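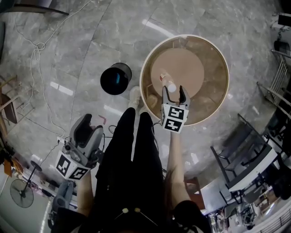

Ticket: Router drops the upstairs connection every evening
Opened by: Jingyi Ye
Opened: 14 Jul 2026
Product: Urnia home router, plus one Urnia extender
Status: Open, waiting on customer

First message

Hi! I've been putting off writing this because I kept thinking I'd fixed it (I hadn't). We moved into the house in Clokham in April and brought the Urnia router with us from the old apartment, where it never gave me a minute of trouble. Now the upstairs connection dies every evening, somewhere after dinner, and comes back when it feels like it. Downstairs is fine the whole time. My laptop says it's connected, full bars, and then no page will load.

Our internet comes from Gedurwood, on the 300 plan. Plugged straight into the router with a cable I get almost 300, so I don't think it's them. Upstairs on a good afternoon I get 85, and I'd be perfectly happy with 85 if it stayed there!

What I've tried so far:

Restarted the router. Works for a bit, then the same thing again.

Restarted the extender. Same.

Moved the extender from the bedroom to the landing. Slightly better signal, still drops.

Reset the whole thing to factory settings and typed everything back in, including the password my mother-in-law picked, which is very long.

Reply from support (Mathias)

Thanks for the detail, Jingyi. Could you open the admin page during a drop and tell us which channel the router is on, and whether the extender is listed under connected devices? Please also check the firmware on both boxes. They update separately.

Second message

OK, so I sat on the stairs last night with my laptop and waited for it to go. The extender was still in the list, but its address had changed from the one I wrote down in the afternoon. Is that normal? The channel was on auto and it had picked 3.

Firmware: the router is up to date. The extender is two versions behind – I had no idea it needed its own update, the app only ever showed me the one button. I tried to run it and it got to the end of the bar and then said "try again later." I tried again later. Same message.

I also found the old Gedurwood box in the hall closet, still plugged in and with its own Wi-Fi turned on. Should that be off?

Reply from support (Mathias)

Yes, please turn off the Wi-Fi on the Gedurwood box, and check whether it's handing out addresses too. Two boxes doing that on one network could explain the changed address. Then connect the extender to the router by cable and run the update from its own page, leaving the app out of it.

Third message

Wi-Fi on the old box is off. And yes, it was giving out addresses! I've switched that off as well. The update went through by cable on the first try, and I've set the channel to 1 by hand.

No drops last evening, but I'd like to leave this open for a few more nights before I believe it. One small thing while I'm here: the light on the extender is orange now and it used to be green. The booklet only mentions green and red. What's orange?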